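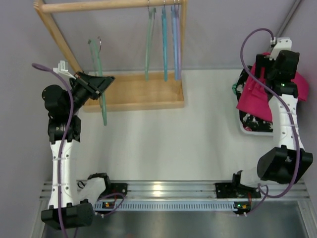
About Drivell

Drivell helps laundries, uniform rental shops and small hotels decide whether to spend money on robots. Quite often we tell them to wait. We don't sell arms, grippers or software, and we take no commission from people who do.

We started in Candthorpe with 4 people who had all sat through the same kind of sales meeting. The arm gets a price. The rest of the job gets a slide with a cloud on it. Mounts, cabling, spare fingers, the table, the person who picks things up off the floor – all of that lands on the buyer later, usually after the budget has closed.

What we do

We read quotes before they are signed. Our review sheet has 41 lines, and we have yet to see a first quote that fills in all of them. The ones most often left blank are wear parts, retraining when the garments change, and what happens on the days the machine is down.

We also look at the work itself. Hanging up clothes sounds like one task until you try to write it down for a machine. The hangers sit close together on the rod. The basket is a heap. Fabric folds over on itself, and a seam is a different thing to grip than a flat panel. Two arms on a bench can be a fair way to study the problem. Whether they belong in your back room this year is another matter, and we are slow to say so.

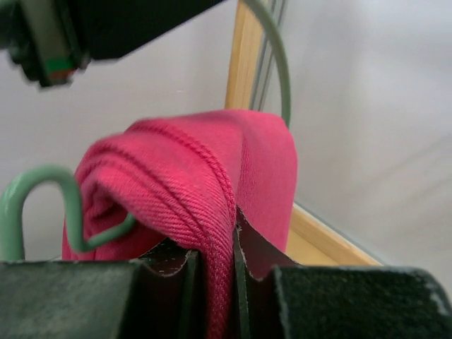

Should we budget for grippers separately from the arms?
Put them on their own line, along with replacement pads and the hours to swap them. If the seller says they are included, ask how many sets and for how long, and get that in the quote.

How we charge

A fixed fee, agreed up front. A standard review takes 8 working days and ends in a written report you can show your bank or your board. Planning work for a new site takes longer and we price it after a visit. We don't take a share of "projected savings." We have read too many projections.

Our planning guide, Haltdale, is a plain spreadsheet. It spreads the cost over the years you expect to keep the equipment and makes you enter a figure for labor you will still need. Some clients dislike that cell. We won't take it out.

Where we are

The main office is still in Candthorpe. We now have 14 staff, including a small group in Carnegie that handles site visits. New reviews are booked through the end of September, so if your supplier's discount runs out before then, ask them to extend it. They generally do.

Page last updated 2023-08-03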